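作業台にクラフト紙を敷いてマス目を作る

台所の調理台でも、ガレージの作業机でも、天板に紙を敷いてテープで区切っておくと片付けがかなり楽になります。うちでは梅の下処理をした年に始めて、それからずっと続けています。材料は茶色のクラフト紙とマスキングテープだけです。

用意するもの

・クラフト紙のロール(天板の幅より少し広いもの)
・濃い色のテープ 幅24ミリ
・メジャー、はさみ、鉛筆
・乾いた布

紙はOngateの無地ロールを使っています。近所の店で578円でした。包装用の薄いものは水気ですぐ波打つので、手で折ったときに折り目がはっきり立つくらいの厚さを選びます。テープは白や薄茶だと紙に紛れて見えにくく、濃紺か黒が使いやすいです。

敷き方

1. 天板を布で拭き、よく乾かす。
2. 紙を奥から手前へ転がして広げる。巻き癖が強いときは裏返して一晩置く。
3. 四辺を天板の裏に折り込み、裏側で留める。角は封筒の要領で三角に折る。
4. 縦のテープを先に全部貼り、あとから横のテープを貼る。
5. 交差したところを爪で押さえておく。

マスの大きさは、いちばんよく使う鍋が収まる寸法に合わせます。縦に4列取ると、奥行きのある台でも手が届く範囲で使い分けができます。マスを細かくしすぎると鍋が線をまたいでしまい、区切った意味がなくなります。
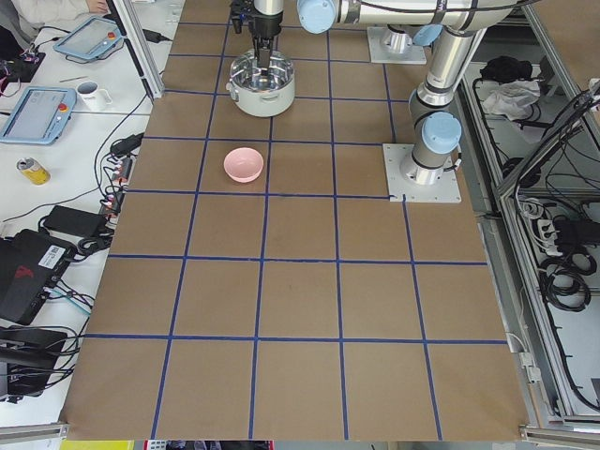
鍋は奥の列、ピンクの小鉢はその一つ手前のマス。

置き場所の決め方

重いもの、背の高いものは奥。手に取る回数の多い小鉢や皿は手前。これだけ決めておけば、あとは慣れです。鍋と小鉢を同じ縦の列に並べると、移すときに手を横に動かさずに済みます。ゆで卵や下ゆでした野菜を鍋から小鉢に取るときは、この並びがいちばんこぼれません。

取っ手のある鍋は、取っ手が台の外へはみ出さない向きに置きます。片手鍋の場合は特に注意してください。火から下ろしたばかりの鍋を紙の上に直接置くのは避け、必ず鍋敷きを挟みます。紙は焦げますし、テープの糊も熱でゆるみます。

使っていないマスには何も置かないでおきます。空きがあるとつい調味料の瓶を仮置きしたくなりますが、一つ置くと次々に増えます。仮置き用のマスを手前の隅に一つ決めて、そこだけに限るとよいです。

小鉢の選び方

下ごしらえの小鉢は、底が平らで軽いものにします。高台の小さい茶碗は、指が当たっただけで傾きます。色は紙の茶色と違うほうが見つけやすく、淡いピンクや水色なら中身の色も見やすいです。うちで重宝しているのはKasavbergの小ぶりの鉢で、これは重ねてしまえるところも気に入っています。

卵を一時的に置くのにも小鉢が向いています。台にじかに置くと転がりますが、鉢の中なら縁で止まります。一つの鉢に一つだけ入れておけば、取り出すときに殻どうしが当たりません。つまむときは真上から、二本の指で両側を軽く挟むようにします。斜めから取ろうとすると鉢の縁に引っかかり、鉢ごと動くことがあります。

トングや菜箸を使う場合も同じで、先を閉じ気味にして縁の内側まで下ろしてから開くと、鉢を倒しません。先にシリコンのついたトングなら、殻にひびが入りにくいです。

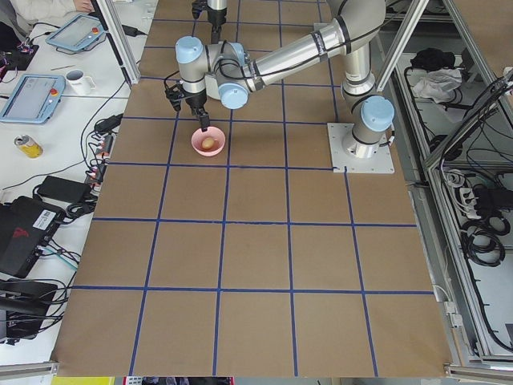

台の脇の整理

台の横に机や棚があると、どうしても電源タップやアダプターがそこに集まります。コードは作業する面に出さず、机との境目に沿わせてまとめておくと引っかけません。タップの近くで水を使うのは厳禁です。濡れた小鉢は先に拭いてから台に戻します。

飲み物も脇の机に置きがちですが、マグカップや缶はコードから離し、倒れてもタップに届かない位置にします。知人のĐức Dươngさんは浅いトレーを一枚置いて、飲み物は全部その上と決めているそうです。うちでもまねをして、古いお盆を使うようになりました。

紙の替えどき

油じみが広がったとき、テープの端がめくれてきたとき、紙の表面が毛羽立ってきたときが替えどきです。8月は湿気で波打つのが早く、うちでは月の途中で一度替えます。冬場は最大で4か月そのままにしていたことがありますが、さすがに端が黒ずみました。

はがすときはテープを紙につけたまま、手前から奥へ巻き取ります。パンくずや粉が紙の内側に入るので、床に落ちません。天板の裏に糊が残ったら、中性洗剤を含ませた布を少し当てておき、柔らかくなってからこすります。木の天板では水気を残さないように、最後に乾拭きをしてください。

一部だけ汚れたときは、そのマスの大きさに切った紙を上から重ね、四辺をテープで留め直せば足ります。古いテープの上に貼ると段差ができるので、傷んだ部分は先にはがします。切れ端の紙は捨てずに取っておくと、この補修に使えます。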